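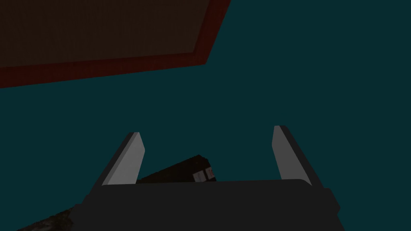
Two-fingered gripper, close view

Herncombe Anglers' Community Help
Fishing > Reels and line > Topic 2762

Spool capacity and braided line on a Stamutach spinning reel

Posted by Sun-ja Tak, March 15, 2021

I wish to request guidance from members on the correct quantity of braided line for a Stamutach spinning reel. The spool is marked in metres for monofilament only, and the handbook gives no figures for braid. The line I have purchased is Won eight-strand, 18 lb, supplied on a bulk spool labelled 300 yards. My intention is to fish Herncombe Reservoir from the bank for redfin and the occasional golden perch. I would be grateful for advice on whether backing is required, and on how close to the lip the finished line should sit. My previous reel was filled at the shop and I have not carried out this task before.

2 replies

Jong-dae So
Member, reel and line section

The label on the bulk spool should first be converted. A length of 300 yards is equivalent to 274 metres, and members comparing it with a spool marked in metres should use the latter figure.

Backing is recommended in all cases where braid is to be wound onto a smooth metal spool. Braid tied directly to such a spool is liable to rotate under load, and the angler may then mistake the slippage for a faulty drag. A few metres of light monofilament, tied with an arbor knot and wound on firmly, will prevent this. The braid may then be joined to the backing with a double uni knot, trimmed close.

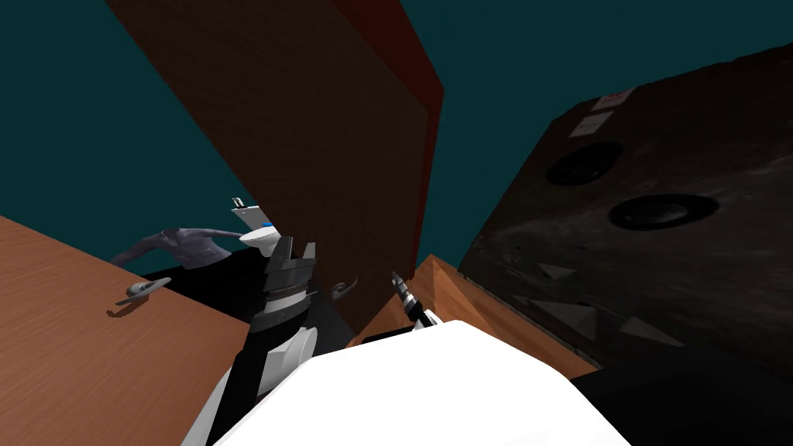
Should the bulk spool be soaked before the line is wound on?

Soaking is optional for braid. Passing the line through a damp cloth held between thumb and forefinger is sufficient, and it also provides the tension that braid requires. Line wound on loosely will bed into itself at the first heavy fish and may cause wind knots on the following cast.

The spool should be filled to within two millimetres of the lip. Overfilling is the more common error with fine braid – loops lift off several at a time and the resulting tangle can seldom be recovered.

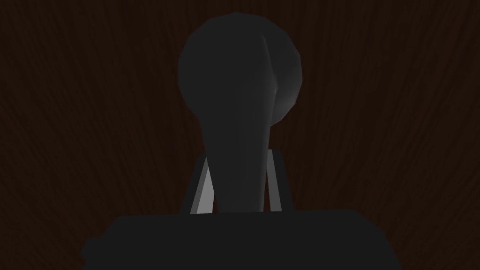

Where the full length of braid will not bring the level up to that point, it should be stripped off and additional backing added underneath. The reverse method is also acceptable: wind the braid on first, top up with backing until the level is correct, then transfer everything to a second spool and back again so that the order is corrected. It is tedious, but it removes the guesswork.

A leader of fluorocarbon is advised at Herncombe on account of the submerged timber near the wall.

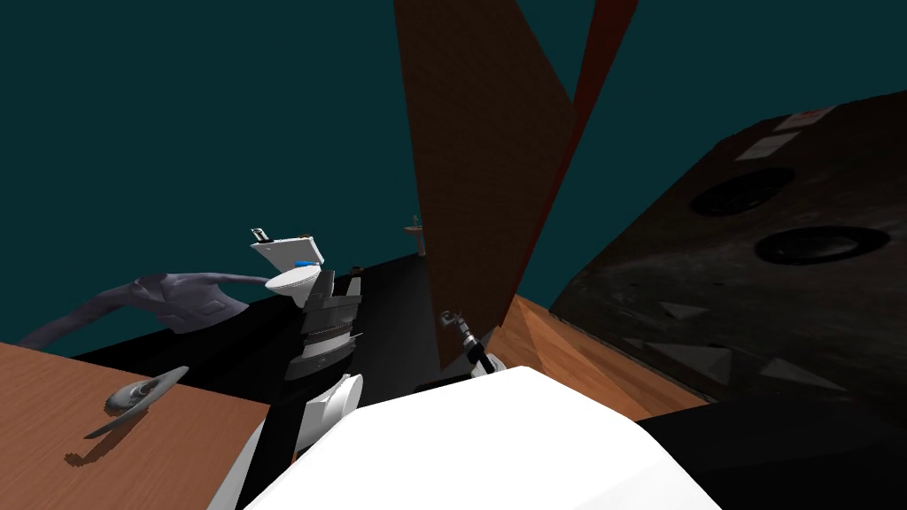 How often should the braid be replaced?

Replacement depends upon wear and not upon age. The first few metres should be inspected after each outing and cut back if the surface has become furred. When the level has fallen noticeably, the line may be reversed end for end so that the unused portion is brought to the top.

Stimwood_bank_angler
Member

I concur with the above regarding backing. Electrical tape on the arbor serves the same purpose and takes less time. I am unable to comment on the Won line as I use monofilament.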